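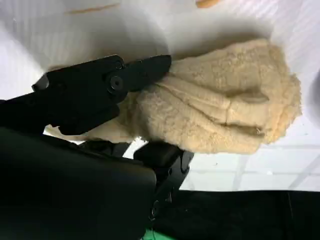 *Wrist camera view: both fingers on the fleecy cloth.*

## About Rovberg

We teach robot arms to pick up soft things. It sounds like a modest ambition until you try it, and we have been trying it for long enough to have opinions about fleece.

Rovberg began as a side project at Ulteck, where Elli Väisänen was meant to be working on stiff boxes. She left, and took her interest in laundry with her. We now share a building in Stonside with a firm that makes door hinges. They finish earlier than we do.

### What we work on

Our method is called Siliņa. Most grasping software decides where to pinch before the arm moves, then hopes the cloth agrees. Siliņa keeps choosing on the way down. It looks through the wrist camera, guesses which fold will hold, and changes its mind up until the fingers close.

In June we finished our longest test so far: 3,820 grasps on crumpled cloth, of which 3,691 ended with the cloth lifted and held. Most of the failures were on thick pile, where a finger can get a good grip on the fluff and very little else. We have published the failures too. They are the more popular download.

Training on a new fabric takes 40 demonstrations, done by hand by whoever loses the argument.

### Working with us

We take on 2 student projects a year and will test most fabrics if you post us a piece. Please wash it first. Towels are welcome, sequins less so.

Write to Elli, who reads everything and answers the short ones.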